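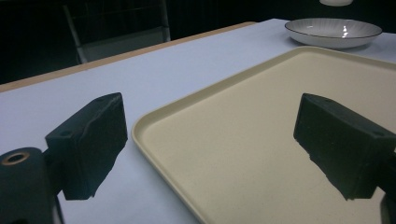 Gripper fingers over the tray at station 4, Brodalside.

Equipment Notes: The Pesetix Hand-Held Gripper Set

The Brodalside workshop has completed its review of the Pesetix hand-held gripper set, which member sites may now request through the shared equipment program. The set is supplied as a pair, one gripper for each hand, and is intended for recording table tasks that will later be used to train robot arms.

The review was carried out by staff at Brodalside and Relley. Each operator completed 16 sessions of tableware handling, in which bowls and plates are moved into and out of a serving tray. Across the full review, 300 recordings were accepted for use.

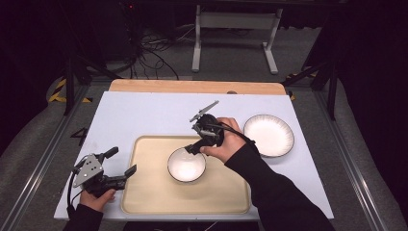 Operators found the grippers easy to learn. Most were working at a steady pace by the end of the first morning. Picking up a bowl by its rim was the task that took the most practice, and the printed guide gives it only one short paragraph. The workshop has asked Pesetix for a longer section in the next edition.

Two points should be noted before a request is made. The cables need to be arranged so that both arms can move freely, and sites with narrow benches may wish to try the layout first. Finger blocks are treated as replaceable parts. Sites should inspect the lower edges before each session and order spares from the Coste store, where a pack of 8 is kept in stock at 70 dollars.

Loans begin in September and run for one term. Relley will hold the second set for sites in the northern group. Requests should state the bench size, the planned tasks and the number of operators to be trained. The full review is available from the equipment desk at Brodalside.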